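4.3 Setting the dose on the Zirkora sachet dispenser

Before you start, check that the powder in the hopper matches the code on the lid. The Zirkora accepts magnesium citrate, inulin and plain psyllium husk. Do not load fish oil capsules or anything that clumps.

1. Switch the unit off at the wall and remove the hopper lid.
2. Fill the hopper to the lower line with no more than 245 g of powder.
3. Refit the lid and turn it until it clicks.
4. Switch on and hold SET until the display shows 2000. This is the factory dose in milligrams.
5. Press the down arrow to lower the dose. Each press takes off 70 mg.
6. Press SET once to store the value.

Note: the stored dose is lost if the unit is unplugged during step 6. Repeat from step 4.

Caution: the dispenser measures by volume. After changing to another powder, weigh a test sachet and correct the dose before use – husk settles far more than citrate does.
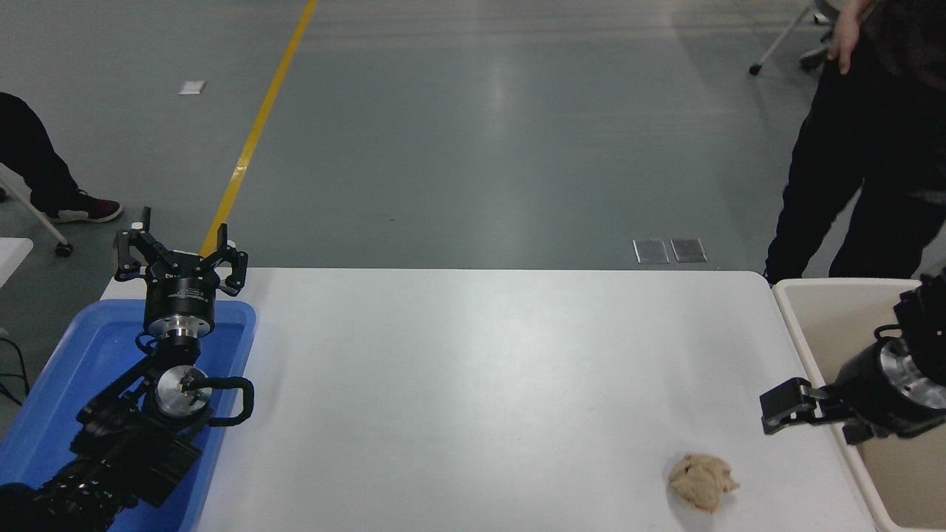 Ritu Goel

7. Place an empty sachet under the spout and press RUN.
8. Fold the top over twice and label it with the powder and the dose.

If E2 appears, the spout is blocked. Clear it with the dry brush supplied. Do not rinse the spout while it is fitted to the unit.

For the Adillow twin hopper, go to 4.4.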